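Starting a thread on the Skukar two-arm bench kit from Stesitholm. We have it on loan at Bekbridge until the end of January and I have to write a purchase recommendation, so I am posting notes as I go. 1/

Short version for people who will stop reading here: the arms are good, the cable routing is mediocre, the finger material is the weak point, and the software is better than the manual suggests. 2/

What you get for the base price of $3,492: two arms, two grippers, the front rail, controller, power supply and a license for the recording software. Wrist cameras are extra. The table and walls are extra. Shipping was extra too, and slow. 3/

Assembly took one person 4 hours, most of it spent on the cables. Both arms clamp to a single aluminum extrusion along the front edge. The clamp plates use knobs, so you can slide an arm along the rail without hunting for a hex key. I would like a printed scale on that rail. There isn't one, and the calibration file depends on the spacing. 4/

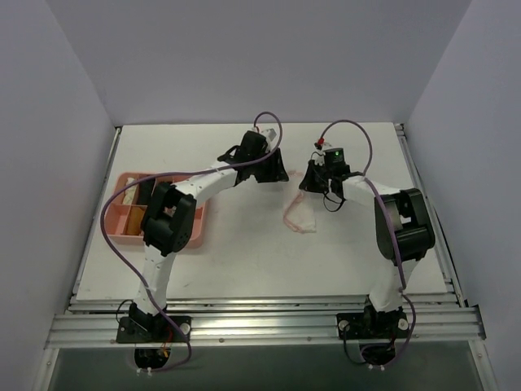 Skukar bench kit, both arms at the middle of the table. Purple cables as routed per the manual.

The cable loops are my first complaint. The manual asks for generous slack at the gripper end and it means it. Tie the cable any shorter and the wrist loses range at the far corners. Leave it as specified and you have a tall loop over each tool, which an overhead camera will pick up. 5/

Stesitholm sells a sleeve for this. I have not tried it. If someone has, please reply with the part number, as the catalog lists two and does not say which fits the current forearm. 6/

Test material: small soft goods. Our use case is sorting and folding light textile items, so rigid blocks tell us very little. The vendor's demo clips are mostly blocks and cups. We are using thin white pieces with pink trim, which have low contrast against a white table. That is deliberate. 7/

Protocol is simple. 30 attempts per item, operator driving both arms, same starting area, gripper force at the default setting. An attempt is scored on whether the item leaves the table in a controlled grip and is set down again inside the work area. Partial grips are logged separately. 8/ 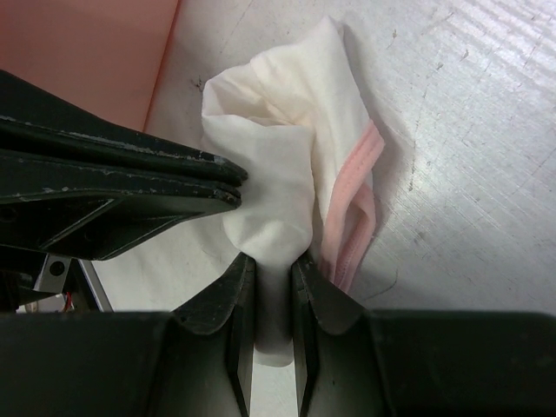 Bekbridge Soft Goods Handling Group

Pinching a fold is where the kit does well. The fingers have flat inner faces, and once there is a gathered section of cloth between them you can bring the second gripper in against the side of the bundle. The control software lets you set a soft limit on each gripper separately, and I recommend using it for this kind of contact. 9/

Now the fingers. Ours are scuffed, and the rims of the black plates show chipping, with lighter flecks along the edges. It is a loan unit, so I cannot say how many hours are on it. I asked. The answer was "moderate use," which I can't put in a report. 10/

Chipped edges matter with knits. A rough rim can catch a thread. I have not logged a snag so far, but I am inspecting the edges at the start of each session and would budget for spare fingers. They are sold in sets of 16, which is too many for a single bench and an odd number of pairs to store. 11/

Correction to the last post: 16 is 8 pairs, so not odd. The storage complaint stands. 12/

Table surface: get something matte and accept that it will mark. Ours has fine scratches and small dark specks all over the part we use most. From the wrist cameras these are quite visible. If you are training anything on those images, decide early whether you will keep the surface as it is or replace it on a schedule – mixing the two halfway through a dataset is a nuisance. 13/ 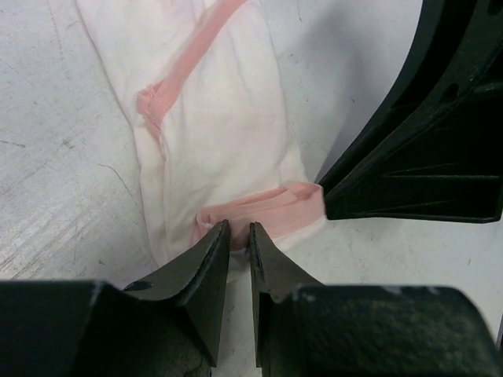

Wrist camera mounting is fixed, with no tilt adjustment. You get a good view of the fingertips and the material right above them, and the gripper housing takes up a fair share of the lower part of the image. For close work I would accept that. For finding an item on the table you will want a fixed camera as well, and the controller has a spare port for one. 14/

Software. Recording starts and stops from a foot pedal, also an extra. Time stamps across cameras are aligned at export and the export log tells you when they are not. Kiyoshi Kubo wrote our import script in an afternoon, and most of that went on undocumented field names. 15/

Comparison with the Nishimura kit we had before: Nishimura has the cleaner cable run and the better manual. Skukar has the stiffer elbow and far less play at the tool. For textiles I would take the stiffness. For a teaching lab I would probably go the other way. 16/

Open items: support response time (one ticket filed Monday, no reply yet), price of a single finger pair if they will sell one, and whether the sleeve affects wrist travel. 17/

Scores per item go up when the last set is done. Replies are open if you run one of these and have had to replace a gripper motor. I would like to know what they charged. 18/18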